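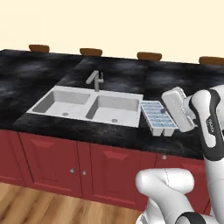

Search the help board
Keywords Go

Is the soft-finger gripper worth it over the stock parallel one for thin kitchen stuff?

Posted by mudflat_ray

I run a small sim benchmark at work, one arm in a kitchen, picking things up off the counter and putting them in or next to the sink. The ice cube tray task is killing my numbers. With the stock parallel gripper I get 14 good picks out of 81 tries. The arm gets to the tray fine, then it either closes on nothing or pinches the rim and tips the whole thing.

The Hilier rep wants us to switch to their soft-finger gripper and says it "solves low-profile objects." He has a sim model of it too, which he sent over in February. The hardware is 659 dollars per hand and we would need several. I have read the sales sheet twice and it never says what objects they tested, how full the trays were or which way they were turned. I have a hard time believing a finger swap fixes this, but my boss likes the brochure.

Has anyone here run the two side by side? We use the Mesov controller with default gains, if that matters. The only camera is a wrist one.

Deisy Valderrama

I ran both, in sim and on a real bench, and I'd keep my wallet closed for now.

First, the sim model Hilier hands out is not a soft finger. Open the file. Ours was two stiff pads with the friction cranked way up. Of course it picks up a tray, it would pick up a wet bar of soap. Set the friction on your stock fingers to the same value and rerun before you compare anything. When I did that, most of the gap between the two hands went away. I don't know if your copy is the same version as mine, so check.

Second, look at where your wrist is when you start to close. If the hand comes in at a slant and the tray is sitting diagonal to the counter edge, one finger touches well ahead of the other and shoves the tray. A softer finger hides some of that shove. It doesn't line the hand up for you. Try this:

Turn the wrist so the fingers close square across the short side of the tray.
Go straight down for the last bit of the approach.
Stop a hair above the counter, then close slowly.

Third, split your failures. "Closed on nothing" and "pinched and tipped" are two separate problems and you're adding them together. The first one is pose error, and with only a wrist camera I would bet on that being the bigger pile. Once the hand is right over the tray, the camera may see very little of the rim. Put a fixed camera across from the arm, even for one day, and see what happens to the misses.

On the real bench the soft fingers did do better on a full tray, I'll give them that. They also sagged when the tray was heavy at one end, and I spilled it more than once. My test was short, so don't quote me to your boss as proof of anything.

gantry_goose

Just buy it, we have the Hilier and it's great. Picks everything. Never had a problem with it.

Socorro Escobar

"Picks everything" is what the brochure says too. What objects, how many tries?

To the original poster, I agree with most of what Deisy wrote, but I wouldn't skip the controller. The Mesov defaults were too stiff for our arm near the end of a reach, and the hand overshot downward and bumped the counter. We lowered the vertical gain and went up 21 percentage points on flat items with the plain parallel gripper. That cost us one Saturday and no money. Maybe your arm behaves differently, so log the fingertip height for a few runs and plot it before you touch the gains.

Also ask the rep for a loaner. Ours said yes after two emails. Run it with the same tray, the same start poses and the same friction, and don't let him pick the start poses. If he won't lend one, I'd take that as your answer.

We looked at the Atitz fingers as well and sent them back. The mounting plate didn't fit without an adapter, and the adapter made the hand longer, so every pose had to be redone.

This site uses cookies to remember your login and board settings. Accept Manage choices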